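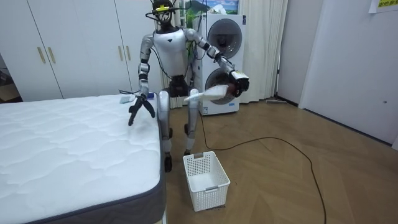 Laundry & Bedding

Fold on the Bed, Before the Bed Folds You

A bare mattress is the best folding table you own. It's big, it's flat, and you can't lie down until the job is done. Mine is white and quilted, so every stray sock shows up like a confession.

Strip the bed first and get the sheets going. Stand between the mattress and the dryer if your room allows it – a stacked washer-dryer a few steps from the bed saves a lot of hauling.

Put the empty basket on the floor by your feet. A plastic one with holes in the sides lets slightly damp towels breathe, though they should go back in the dryer and you know it.

Fold the small white things first. Cloths and pillowcases take 13 minutes in my house, 200 if the TV is on. Leave fitted sheets for last, or for December.

Check pockets before washing. I once laundered a receipt from Setlow and picked bits of it off black pants for a week.

Posted by Erasto Temba, September 2, 2018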